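Visit to the Tolura Youth Sports Fair

My daughter is 14 and has played club volleyball for three seasons. In September we drove up to the Tolura fairgrounds for the youth sports fair, which the fall leagues hold together before their signups close. I had two things to find out. One was whether she could add a second sport without wrecking her grades, and the other was what the travel fees cover.

Parking and getting in

The main lot was full when we pulled in at 9:30, so we were sent to the grass lot behind the livestock barns. It is a long walk from there. Admission was free, but each adult had to fill out a card with an email address, and I have been getting mail from a mouthguard company ever since. The woman at the gate said they had planned for 2000 people and had passed 3000 wristbands the year before, when it rained and everything was crammed into one hall.

The program was a folded sheet with a map on the back. Halls A and B were swapped on the map. We went into B looking for volleyball and found wrestling.

The club tables

Volleyball, soccer, lacrosse and cross country had the longest rows. We stopped first at Trundero, a volleyball club that practices at the old middle school on the east side. They had a printed fee sheet, which I wish every club would do. Gym rental, coach pay, uniforms and tournament entries were on separate lines. Hotels were listed as "family responsibility" with no estimate. When I asked, the coach said most families share rooms and that the team goes to four out-of-town tournaments between January and April.

Polat was across the aisle. They are bigger and louder, with a video running and a banner of players who went on to college teams. Their fee was a single number. I asked for a breakdown and was told one would be emailed. It came nine days later and was about what I expected, except for a "facility improvement" charge I still don't understand.

My daughter spent most of this time at the cross country table, talking to two girls from the high school team. They told her they run at 6 in the morning in August and that it gets easier after the second week. She signed the interest sheet. There is no travel fee for cross country beyond the school activity fee of $50.

We took a break at the far end of Hall A and ate the sandwiches we had brought. The food line went out the door.
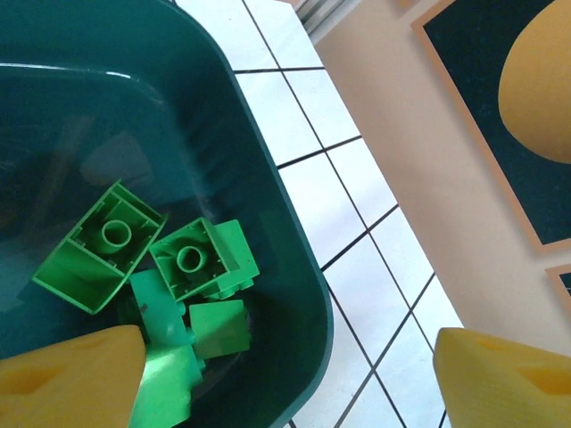 The recruiting talk

At 1:00 there was a session on college recruiting in the upstairs meeting room. The speaker was Heriberto Serrano, who coached high school football for a long time and now advises families at a company called Teltine. I went in expecting a sales pitch. There was some of that at the end, but the first part was useful.

He said parents start too early and ask about scholarships before they have asked whether the kid wants to play in college at all. He told us to have that talk in the car, because nobody has to look at each other. He also went through what a freshman should be doing, and it was a short list: keep grades up, play, write down the names of coaches you meet. He did not think ninth graders need a highlight video. A man behind me had clearly already paid for one and asked several questions about it.

On grades, he said a coach can do very little for a player who doesn't meet the school's admission requirements. He suggested looking up the course requirements before picking sophomore classes. Ours has already picked hers, so we will have to check whether the math is right.

The handout had a calendar on one side and blank lines for notes on the other. They ran out before the back three rows got any. I took a copy from the table downstairs later.

The skills courts

The afternoon was open play. Volleyball had two courts set up on sport tile, and kids rotated through in groups of 8. My daughter waited 40 minutes for a 15-minute turn. The coaches running it wrote down jersey numbers but said it was not a tryout. She thought it was a tryout and so did every other kid there. The floor was a little slick near the doors.

What I would do differently

Come earlier, or skip the morning and come for the talk. Bring a chair if you plan to watch the courts, as the bleachers were only on one side. Ask every club for the fee breakdown in writing, and ask how many weekends are away from home. Bring cash for the raffle if you care about raffles.

She has decided on cross country in the fall and Trundero tryouts after that. The Trundero deposit is due before the school season ends and is not refundable. I emailed to ask whether it can be moved and have not heard back.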